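Why Do Dishes Dry on a Rack?

When you wash a cup, the soap and food go down the drain, but some water stays behind. It clings to the cup in drops and in a thin film. Before the cup goes back in the cupboard, that water has to go somewhere.

Some of it drips off. Gravity pulls the drops down, and they fall from the lowest edge. The rest turns into a gas called water vapor and floats away into the air. This is called evaporation.

Both jobs need space. If you set a wet cup upside down on a flat counter, the air inside is trapped. It soon fills with water vapor, and the drying slows down. You may lift the cup an hour later and find a wet ring.

A rack fixes this with gaps. Drops fall between the bars, and fresh air can get to the cup from below. Some racks stand on the counter over a tray. Others lie across the top of the sink, so the drips land in the bowl and run to the drain. 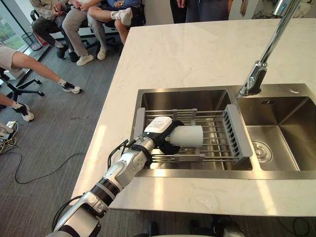
A white cup above a drying rack. The rack's steel rods lie across the left bowl of the sink.

Many sinks have a second safety feature — a small vent high up on the wall of the bowl. It is called an overflow. If someone leaves the water running with the drain closed, water goes out through the vent before it reaches the top.

Try it yourself

Rinse 2 cups that are the same. Put one upside down on a rack and the other upside down on a plate. Wait 3 hours, then feel inside each one with a dry finger.

Written by Heather Baxter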